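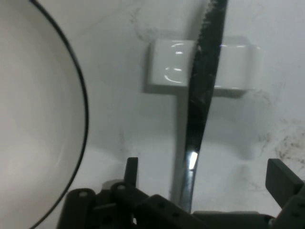

January 2023
Bench notebook, glaze and tableware room, Toltcombe

Back at it after the break and very happy to be here. The little white rests came out of the December firing and I've been wanting to get them onto a counter with real kitchen things since before the holidays. Black serrated knife, one rest, the big white bowl with the black rim alongside. I love how that rim reads against a white counter. It gives the bowl an edge you can find at a glance, and on a bench this pale everything else tends to melt into everything else.

The rest itself: small block, rounded edges, gloss glaze, white. It catches the light beautifully on the top face. I'd been worried the gloss would look cheap next to the bowl, which is quite matte inside, but the two sit together better than I hoped. Same family, different cousins. Shih-chieh Hsieh thinks we should match them and have the bowl interior in gloss as well. I'm not convinced. A matte inside shows spoon marks sooner, fair enough, but it's lovely with soup in it.

Clay is the Nallent white, same as last year. Glaze is recipe 624, two coats, brushed. The second coat went on the morning after the first and I think that gap matters more than the thickness does. The ones I did both coats on in a single afternoon had pinholes along the bottom edge and I've put them on the seconds shelf. 17 good ones out of the kiln, 6 seconds. For a first go with this shape I'm thrilled.

Rounding. I did the corners with a damp sponge at leather hard and then again once bone dry with the green pad. The second pass is dusty work (mask on, door open, no arguments) but it's the one that gives you that soft shoulder where the glaze doesn't pull thin. Skip it and you get a greyish line along every edge. Shih-chieh tried a metal rib instead and got a crisper block, handsome in its own way, though it chips if you look at it sideways.

Things to try with the knife:
Blade on the rest, handle on the counter. Good.
Handle on the rest, blade hanging over. Tips straight off, as you'd expect with that much weight at the back.
Serrations down on the glaze. Makes a horrible noise! No scratch I could feel with a fingernail, but I want to look at it under the loupe before I say so to anybody at Cadwaladr.
Teeth turned up or sideways. Quiet, and much nicer to pick up again.

So the question is whether to put a shallow groove across the top. I drew three versions on the back of the firing log. A groove would hold a narrow blade nicely, but then crumbs live in it forever and the glaze pools there and goes a bit blue. The plain top wipes clean in one go. My feeling today is plain top, a touch wider, and let the underside do the work – a slightly hollow foot so it grips the counter instead of skating. I've got a few blanks wrapped in plastic in the damp cupboard that I could carve for this. Don't let anyone put them on the drying rack please.

The counter. Right, the speckly brown-grey patch on the right-hand side is still there, and there are smudges up toward the back as well. I don't know if the patch is iron wash or tea. Bicarb paste first, then the cream cleaner if that doesn't shift it. No bleach near the test tiles. If it's gone into the surface we'll live with it, but white ware on a marked white counter makes every piece look like it has a glaze fault, and I have already picked up one perfectly fine rest and turned it over looking for a spot that was on the bench.

Bowl notes while I'm here. The black rim is the Leltodell underglaze, banded on the wheel with the long soft brush. One slow turn, brush loaded once, lift off on the overlap. The line on this one sweeps round so cleanly. I'd like to do the same black as a thin band on the base of the rests, just to see. It might be too much. It might also be gorgeous, and it's ten minutes' work on a second, so there's no excuse.

Kiln is booked for the next bisque and I have 26 blanks to get dry for it, all plain top, wider by the thickness of a pencil. Weigh a few each morning and write the weights on the card taped to the shelf. When they stop dropping they're ready.

Still to do: loupe on the serration test. Bicarb on the counter. Order more Nallent before the bag is down to scraps. Ask Shih-chieh where the good banding brush has gone, it isn't in the jar.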